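Zustgate Forums > Home Office > Desks and Storage

Small boxes along the back of the desk: storage or surrender?

bernice_e
27 November 2021
My sister came round, looked at my desk for a good long while and asked if I was moving out. I am not moving out. I have boxes. They live at the back against the wall, behind the screens, and they've been there since January.
So what do people do with theirs? I don't have a cupboard in that room and the shelf is full of other boxes.

plankton46
Bin them. If the thing inside has worked for a month, the box has done its job.

Ifeoma Ogunleye
Disagree with plankton. I sold a screen last year and got a better price because I had the box, the bag and the silly little twist of wire. Keep the boxes, but keep them somewhere you don't have to look at them. Under the bed is traditional.

plankton46
How much better a price?

Ifeoma Ogunleye
Nine pounds.

plankton46
I rest my case.

desk_of_effiong
Under the bed is already full of the boxes from the last desk, I'd imagine. It is here.
Bernice, what size are we talking? Shoebox or fridge?

bernice_e
Small. Some you could lose in a coat pocket. I did once buy a Rakero desk tidy to put things in, and I now also have the box the Rakero came in.

tealeaf_2000
I gave up and lined mine up neatly. If it's in a row, it's a display. My other half has stopped mentioning it, so either it works or he's saving it up.
The boxes aren't what bothers me anyway, it's the cable. I can live with any amount of cardboard as long as there isn't a great black thing wandering over the front of the desk where my elbow goes.

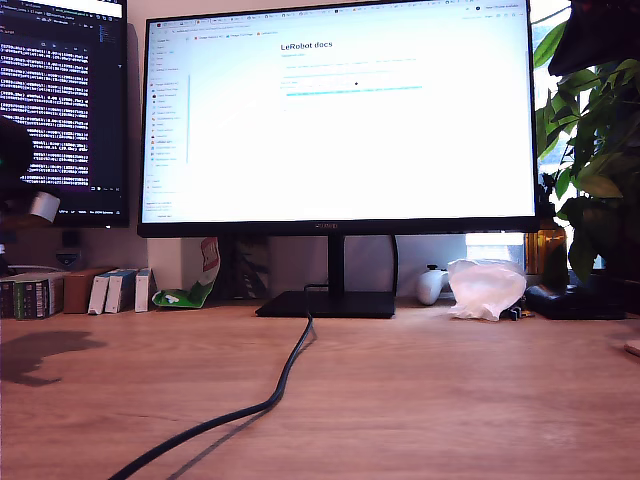 I've had the Itness clips on and off the back edge five times now. They hold thin leads nicely, but a thick one just lifts the clip off and takes the sticky pad with it. And I like a pale desk, which means every lead shows up like a slug on a patio. I'm told I should have bought a black one. I was told this after I'd bought it.

plankton46
Clips are useless on thick cable. Get a tray that screws to the underside.

tealeaf_2000
I'm not putting screws in it, I've only just finished paying for it.

desk_of_effiong
Velcro strap round the leg of the desk, and feed the slack down the back. Costs next to nothing and you can undo it when you change your mind. You will change your mind.

Ifeoma Ogunleye
Seconding the strap. Don't pull it tight though — leave enough give that you can turn the screen without dragging everything else with it. Ask me how I know. Or ask my mug.

bernice_e
Can I have my thread back please? I have moved two boxes. One was empty and one had a different empty box inside it, which I remember thinking was very clever at the time.

plankton46
And where are they now?

bernice_e
On the chair.

Ifeoma Ogunleye
That's how it starts. Flatten the empty ones, tape the flat ones together, and put them behind the wardrobe. You've kept them and you can sit down.

bernice_e
Will try the wardrobe tonight. If there's already something behind it I'll be back.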